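Section 2: Before You Buy — Planning the Budget and the Space

11/28/23
By Eirlys Prosser
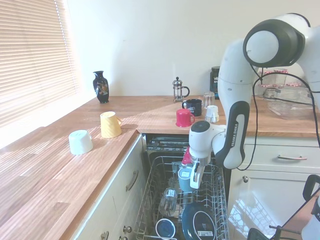

I wrote this section because I blew through my first equipment budget in one afternoon, and I'd love for you to keep some of yours! The arm is the easy part to shop for (you pick one, you get a quote, you gulp). It's the rest of the station that sneaks up on you — the counter, the appliance, the dishes, the cables. Look at how much the arm has to get along with once it's reaching down into an open dishwasher with the upper rack pulled out: a mug, an upside-down glass and a plate standing on edge, all in one rack, and a counter overhead with a French press and plenty more cups on it. Every bit of that belongs on your list, right down to the stickers on the dishes.

Work through these steps in order, with a pencil.

1. Write down the job in one sentence. Mine was "move dishes between the rack and the counter." If your sentence has two "ands" in it, you're planning two stations, so price them separately.

2. Measure with every door open. I measured my first kitchen corner with the dishwasher shut and had to redo the whole floor plan. Pull the rack out all the way too.

3. Mark where the arm will stand, then check its reach to the back of the rack and to the farthest spot on the counter you care about. Use the reach figure from the maker's data sheet and knock a little off. The last stretch is no fun to work in.

Note: Leave slack for the cable. It needs to follow the arm through its whole range without catching on a cabinet knob or a drawer handle.

4. Get quotes for the small stuff. I asked Girik and Šimko for the same list (mounting frame, spare fingers, cable, stop button) and the two came back $896 apart. Inna Mykhailiuk, who checks my spreadsheets, spotted that one of them had left out the frame. Read the line items!

5. Budget for dishes. I set aside $200 the first year and spent it by February. Buy shapes you'd find in a normal cupboard, and buy doubles of anything made of glass.

Caution: Don't put anything you're fond of in the work area during setup. Start with the cheap mugs and run slow.

6. Ask about lead times before you book the electrician. Lamon told me 28 days for the frame and 47 for the spare fingers, so I scheduled everything around the fingers.

7. Hold something back. I keep a line in the Gekton planning sheet called "oops," and it has never once been empty of charges by the end of a project.

Caution: Have a qualified person check the outlet, the water shutoff and the stop button before the first powered run. Put that visit in the budget as its own line.

If you're short on money after step 7, shrink the job before you shrink the safety items. My first version did the upper rack only, and I was perfectly happy with it for months. Mounting and wiring are in Section 3.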